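The Soup Comes First

In Closholm, lunch starts at 11:30 and it starts with soup. The town has 3000 people and three places to eat at midday, and all of them put a bowl on the table before they ask what else you want.

Ifeanyi Tijani took over the oldest of the three, Osei, from his aunt. He kept her hours and most of her menu. The stock goes on at five in the morning, made with chicken backs, onion ends and the green tops of leeks. By ten it has been strained and split between two pots. One stays clear. The other gets beans or barley, depending on the month.

"People think soup is how you use up leftovers," Tijani says. "If I did that, I'd have a different soup every day and half of them would be bad."

He sells more than 169 bowls on a busy day in winter. In May the number drops, and he moves to a thinner broth with peas and dill. A few regulars complain until fall.

The price has gone up twice since he took over. Bones used to be close to free. Now the butcher has other buyers for them, including a pet food maker two towns over, and Tijani orders a week ahead.

Bread is extra. It comes from Guketti, the bakery across the street, and it usually runs out before one.

Setting a place for soup

A wide bowl cools the soup faster, and a deep one holds the heat. Put a plate under either one. A ceramic spoon is gentler on the lips than a metal one when the broth is very hot.

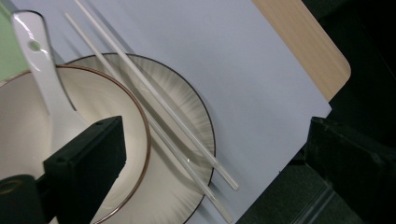
Making the stock at home

Start with cold water and keep the heat low. Skim the top for the first half hour, then leave it alone for three more. Salt goes in at the end, after straining. It keeps for three days in the fridge.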